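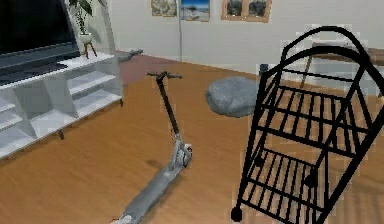
Where do I put my speakers in a long narrow living room?
Posted 23 Aug 2020 in Home & Hobby > Music at Home

Heriberto Chambi
I finally bought a real pair of bookshelf speakers (used Trilora ones, I'm thrilled!) and now I can't decide where they go. The room is long and narrow with a wood floor and pale walls. My TV stand is the low white kind with open cubbies, set at an angle near the back wall, with the big TV on top and a potted plant toward the back corner. Do the speakers go in the cubbies, up next to the TV, or on separate stands? I mostly play records, old salsa and a lot of piano, and I sit on a couch at the far end. At the moment everything sounds boomy, and voices get lost. My budget for fixing it is 90 dollars, so please be gentle.

inddale_hifi
Congrats on the speakers, you're going to have so much fun with these! Please keep them out of the cubbies. A box inside a box is where a lot of that boom comes from. Get a pair of stands that puts the tweeters level with your ears when you're sitting down, and pull the speakers 20 inches out from the wall to start. Then play one song you know by heart and move them an inch or two at a time. I did this all one December evening with the same piano record and loved every minute of it.

Next thing is a rug. Bare floor between you and the speakers throws a lot of treble back at you, and a thick wool one (mine is a secondhand Kocabaş, heavy as a cow) calms it right down. Also, if the stand is angled, don't feel you have to angle the speakers to match! Aim them at the couch and make a triangle with your head as the third point.

One more: try the couch a couple of feet forward if it's against the back wall. Bass piles up there.

Marnie_B
rug. get a rug

kesovfan
Agree on stands, but I'd spend nothing for the first week. I had my Kesovs on two stacks of old hardcovers and they sounded great. I've got over 400 records and still use a folded towel under one speaker. If your amp has a bass knob, turn it down a notch and see if the voices come back. Let us know how the salsa sounds!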